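11th November

Up at six, rain again. Coffee, half a roll, no time for the other half. The 391 was late so I stood under the chemist's awning with a man who wanted to talk about gutters. Got in at ten past.

Choir money first. Ruangrit hall want 600 for the winter concert, up from 582 last year, and for that we still have to bring our own chairs for the altos. Wrote back politely. Deleted it, wrote back less politely, saved it as a draft. Will look again tomorrow when I'm not cross.

Mogens Hafþórsson rang at lunch about the Fauré. He thinks we should drop the second half and do the carols properly. He is probably right but I've already photocopied the tenor parts, 200 sheets, and my wrist still hurts from the stapler. Said I'd think. He said he'd think too. So thats two of us thinking and no program.

Cheese sandwich. Too much pickle.

Afternoon went somewhere, I don't know where. Emails. Found my good scarf behind the radiator, bone dry and a bit crispy at one end. Signed a birthday card for a person I have met once. Wrote "have a great one!!" with two exclamation marks and felt silly all the way back down the corridor.

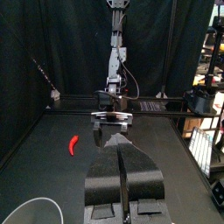
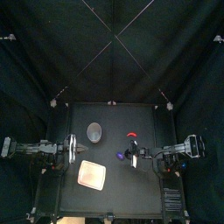
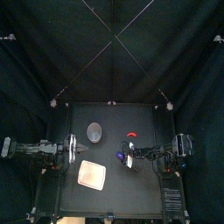
Black curtains in all three.

Evening

Rehearsal at seven. Soup beforehand at the Zetley, lentil, good, too hot, burned my tongue, which is a fine thing to do an hour before singing. Sat with the sopranos. Big argument over whether we wear black or "dark colors." Last August we said dark colors and got one maroon velvet thing and a lot of navy, and the picture in the newsletter looked like a bus line. I voted black. Lost.

Warm ups fine. Basses flat from the middle of the first carol, all the way down, you could hear the piano waiting for them. Did it again. Flat again. Third time someone opened a window and it got better, maybe the air, maybe fright. The descant is lovely though, really lovely, I had to look at my shoes for a bit.

Forgot the key to the music cupboard so we sang the last one from memory. Most of us know two verses. Verse three was largely humming.

Walked home with my hood up. Street lights out by the bridge still, must ring the council. Must also ring Mum, must order cat food, the Grurno one not the Wellus one, she leaves the Wellus in the bowl and stares at me.

Washing still in the machine from this morning. Put it through again. Cant face hanging it at this hour so it can sit there and I'll be annoyed about it tomorow.

Throat sore. Honey, bed.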